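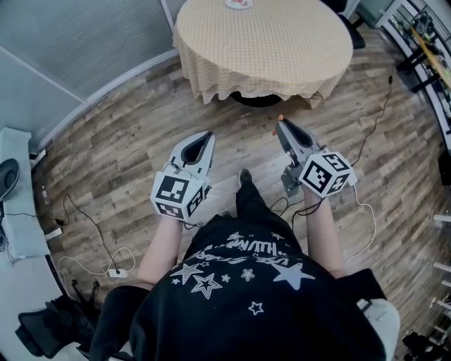 Marek Jireš asks whether a state can use force abroad on humanitarian grounds with no Security Council resolution, and which article of the UN Charter would cover it.

Fenero
None does. Article 2(4) bars the use of force. The written exceptions are self-defense (Article 51) and Council authorization under Chapter VII — Article 42 in particular. A few governments claim a customary right, but most states reject it.

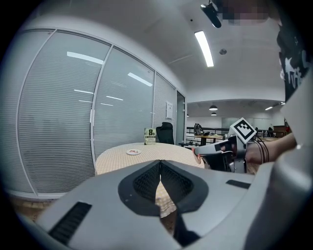 Round table with the number 8 card.

Sodus
Depends who you ask. R2P is from 2005 and people cite it for this, but I think it still goes through the Council. Check paragraph 139 of the summit outcome.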